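Plukance Tabletop Cleanup Set

I've been selling these sets out of Erstead for a while now, and the cleanup one is still my favorite to pack. If you're collecting demonstrations for a two-arm setup and you're tired of cups and blocks, this is the box to get. It's all about mess! You get the work mat, black liners for the bins, a dustpan, a brush, a white spatula, and a bag of scrap pieces: cut sponges, scrub sponges with the green layer still on, and play food in odd shapes.

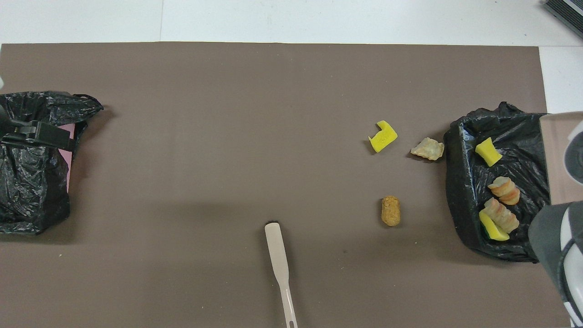

The scraps are the part I fuss over (Randi Amundsen, who tests everything I ship, says I fuss too much). Light foam slides when you push it, and the rolled and crumpled bits go their own way, so two episodes never come out quite alike. For training data I love that. Toss the pieces fresh each time, please, and don't line them up. We did our first 175 episodes with tidy starting layouts and the policy we trained on them was hopeless as soon as I dumped the pieces in a heap.

Sweeping is the task most people buy it for. One arm keeps the dustpan down, the other works the brush, and then the pan has to get to a bin without spilling. Expect your operators to be slow on day one. Sixten Strand needed 10 tries before he got a run he wanted to keep, and he's good at this! By the end of November we had 651 keepers between us, and I'd say roughly a third came from the last week, once everybody's hands had caught up.
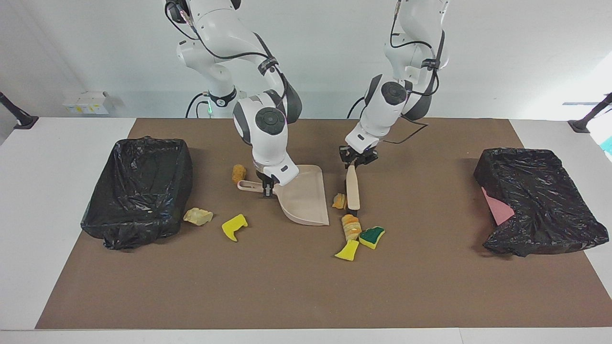

Keep the failed runs too, in their own folder. A dropped brush followed by a decent recovery is worth having, and I wish I'd saved more of mine.

Bins aren't in the box, by the way. I use two from Stuner, but anything that takes a liner will do. Spare scrap bags are sold separately and they mix fine with the old ones.

Price is 252 for the full set, shipping extra. Orders go out from the Bråten storeroom, usually in the afternoon. Write to me first if you want different sponge shapes, I cut them myself.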